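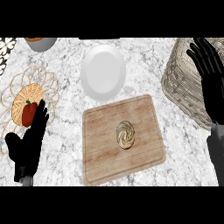 What do you do all morning, now that the arms handle the prep? I taste things, mostly, and I talk to people.

I started at the Filstead canteen back when 200 lunches meant four of us elbow to elbow, shouting over the fans. Then in September the Trivau pair came, and by October we were up to 265 and I could hear the radio! I finally learned the bread – Fudgate rye, my grandmother's – and the night shift asks for it by name.

My wrists don't ache. I still chop one onion every day, just for me.

16 comments | 300 shares

Search stories

We use cookies. Accept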